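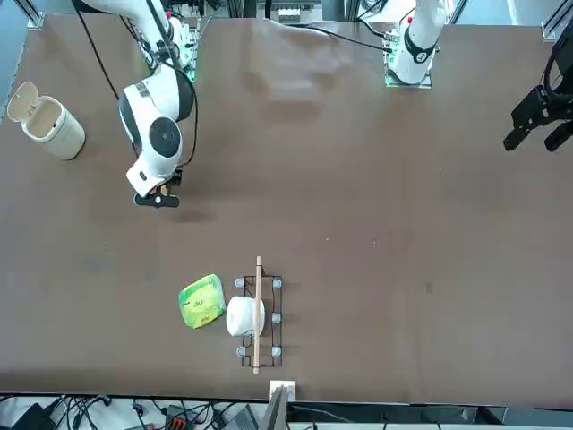

Heltbridge Table Notes
Version 2, updated Tuesday, October 12, 2021

Heltbridge Table Notes is a small collection of written notes on how everyday things lie on a table before it is tidied. There are 400 notes in English. Each one names the things on the table, says how they touch or cover each other, and gives an order for clearing them.

What changed in this version

We rewrote 41 notes where two writers had used different names for the same thing. "Cooling rack", "grill" and "grid" are now all "wire rack". The old names are kept in the column other_names, so a search for them will still find the note.
The spelling is now the same everywhere: colour, centre, grey. Version 1 was a mixture, and this was mostly my fault.

Files

notes.csv — one note per line
names.csv — the 219 names we allow, with their other names
order.csv — the clearing order, one step per line
guide.txt — rules for writers, by Philomena Tierney

Fields in notes.csv

note_id: a number, never used again after a note is removed
things: names from names.csv, separated by a semicolon
surface: colour of the table top, in one word
contact: which thing rests on, leans on or lies across which other thing
bin: open, closed or none
writer: initials

How to write the contact field

Begin with the thing that carries the others. If a wire rack lies flat and a stick is laid over it, the rack is first and the stick is second. A thing that rests against the side of the rack comes after them, even when it is larger than the stick. Say "along" when a long thing follows the long side of the rack, and "across" when it follows the short side. Please do not write "on" for both.

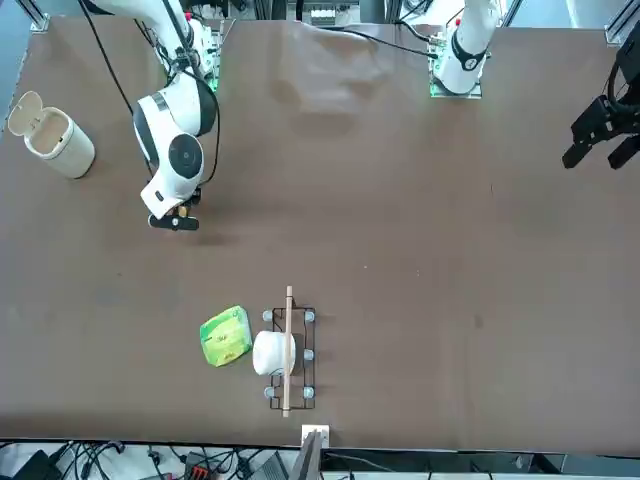 Left and right are always from the reader's side of the table. If a thing is lying down, write "on its side", and do not guess what is in it. If you cannot say what a thing is, use its shape and colour, for example "white cylinder". Róisín Mac Suibhne checks these entries in groups and will not ask you to find a better name.

Clearing order

The thing on top is lifted first. In order.csv a thin stick that lies over two other things is therefore always step 1. The rack is moved last, also when it would be possible to pull it out earlier. Kevin Ó Riain prefers another order for round things, which can roll, and his version is in the column order_b for 26 notes.

Known problems

"Bin" and "container" are still mixed in the notes from August.
The surface field does not separate light brown from dark brown.
Feet of racks and trays are written in some notes and left out in others. Please do not use the notes to count them.

Corrections

Send the note_id and the new text to Gráinne Tully. Changes to names.csv go to me first — a new name can touch many notes.

Tobias Tran, Heltbridge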